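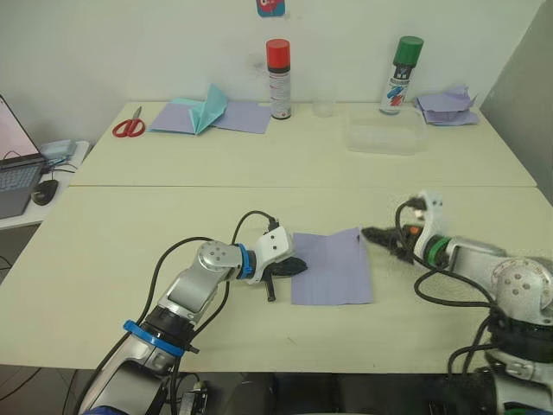

# Fimel gallery: two arms, one sheet of paper

On this page we collect pictures from our work on Fimel, the control and planning software which we write for a pair of arms. Paper is a difficult object for a planner. It bends, it has creases, and the model of it is old after every contact. The page was last changed on 2022-03-30 by Lejla Vukčević.

The picture at the top belongs to the part we call edge search. The sheet is flat on the table, with one gripper at its left edge and the other near the upper right corner. The perception module, written by Borislav Trajkovski, must find the outline of a lavender sheet on a cream table. The old crease lines are a trouble for it, as a crease can look very much like an edge. In build 831 he gives a lower weight to any line that does not end in a corner.

## Transfer between grippers

The sheet is held in the air by the arm with the green collar, and the fingers of the other arm are open beside it. For this moment the planner keeps two separate goals, one for each wrist, and a shared limit on the distance between them. Tanko Odukoya wrote this limit in June and has revised it five times. His favourite version is still the first one, but it was too slow for our controller.

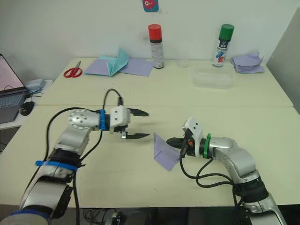

## Notes on the tooling

The log viewer is called Matić. It puts joint torque and gripper opening on the same time line, so that we can compare the plan with the motion. Please use the grey theme if you print from it, because the other colours come out too pale.

Crisóforo Beltrán looks after the calibration scripts. Questions about the licence of the planner should go to Emiliano Urrutia at Brandent.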